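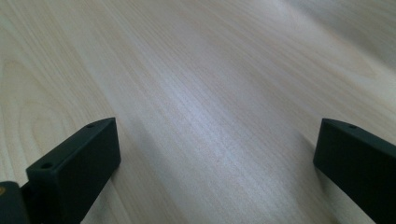
Castside wants 2,000 everyday demonstrations by August

Narnbridge, 13 May 2022 – We're after people who are good at ordinary jobs! I run the recording sessions at Vondier, and for our new Castside project we're gathering examples for a system that learns by copying people. You hold the gripper, pick things up, put them down and do it all again (slow is fine, and so are fumbles – we keep those too).

We've got 5 tables going at our Sönmez workshop and each session lasts 3 hours, with tea. You don't need any experience. To book a place, ring our front desk or just pop in.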